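Search this site: Enter keyword Go

Inville Demonstration Collection – Frequently Asked Questions

Updated 4/27/26. This page is for people who record examples at the Inville site and for teams who use the recordings.

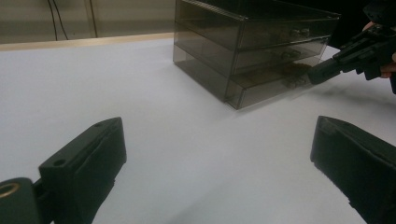
What is being collected?
Short recordings of people doing table tasks with hand-held grippers. The current set is called Grosano and covers opening and closing drawers. A learning system is trained on the recordings and later tested on an arm.

How many recordings are in the set?
1,464 were made and 1,460 were kept. The other four had a gap in the video from one gripper and could not be repaired.

Do I need to know how to program?
No. You need two working hands and some patience. Training takes one morning, and the first 30 recordings you make are practice and are not added to the set.

How long is a session?
You record 50 examples, then stop for the day. You can take a break at any point between examples. Please don't take one in the middle.

Should I always open the drawer the same way?
No. Change where you start, how you approach the knobs and how fast you move. If every example is the same, the system does poorly as soon as the drawer unit is moved a little. Keep it natural, though – odd movements made only for variety are not useful.

Which drawer do I open?
The one named on the task sheet. If you reach for the wrong one, finish the movement, stop recording and mark it "other drawer." Those are still kept, under a different label.

What if I miss the knob?
Try again in the same recording. One or two missed tries are fine, and examples of recovering from a miss are useful. After three, stop and mark the recording as failed.

Can I use my free hand to steady the unit?
No. Hands stay on the gripper handles. If the unit slides, use the other gripper to hold it, or stop and reset.

Why are clear and tinted plastics included?
Earlier sets had mostly solid, painted objects. Systems trained on them had trouble finding the edges of see-through ones. We asked for more of these in January.

Who checks the recordings?
Every recording is watched once by someone other than the person who made it. Labels are entered in Vusteo, our review tool. If a label is changed you will see a note next to it the next time you log in.

Can I have a recording of mine removed?
Yes. Send the session number and the recording number. Removal applies to the next release – copies already sent out can't be recalled.

Does the set include sound?
No. Audio is turned off on all stations.

Was this page helpful? Yes 30 No 4
Share | Print | 2 comments

Contact | Copyright Inville Demonstration Collection | Back to top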